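Can a school make us pay for a replacement tablet?
Posted in Schools and Families

My daughter is in grade 5 at Whitcombe. In August we signed a form for a tablet the school lends out, and paid a $20 levy. The hinge on the keyboard case has now cracked and the office says we owe for a whole new unit, because the case and tablet are supplied as a set by Trustex. There are 1,687 students across the Whitcombe campuses, so I can't be the first parent to get this letter. Does the levy cover anything? I've asked for a copy of what I signed and have heard nothing for nearly 5 weeks. The tablet itself works fine.

Lulleck

Check the form before you pay. Ours had two parts – a levy for ordinary wear, and a separate section on loss or deliberate damage. A cracked hinge sounded like wear to me, and our office agreed once I put it in writing. Email the office and copy in the principal. Ask for three things: the signed form, the supplier's price list, and the name of the person who decided it was a full replacement. Keep it short. Don't hand the tablet back until you have a reply, or your daughter will be doing her homework on paper.

If they won't send the form, the regional education office has a complaints page. They'll want to see that you tried the school first, so save your emails.

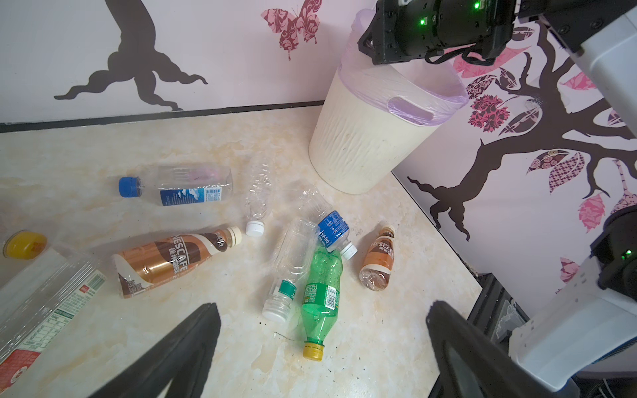
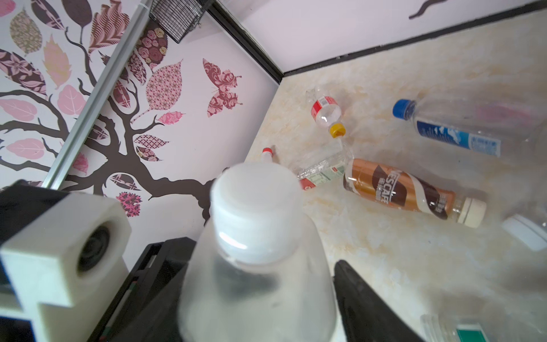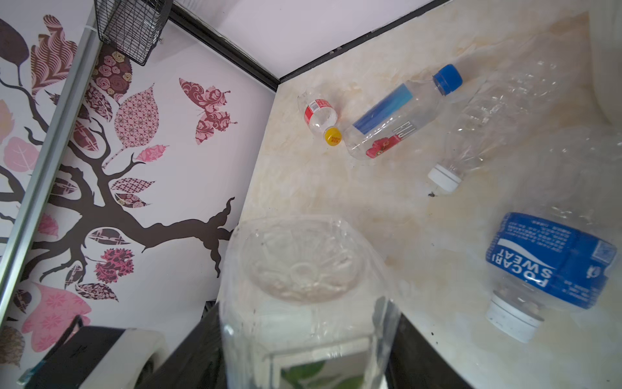 Plastic bottles, and a tree decal on the wall in the second and third photos.

Lulleck

Forgot to say, ask about a payment plan too if it does come to that. Ours allowed it by the term.

Jadonley

Just pay it, they always win. We did and it went on the term account with the camp fees. You might get a cheaper case online but I don't know if the school will accept it. Our other school let us, this one wouldn't. Worth ringing at 8.30 before the office gets busy.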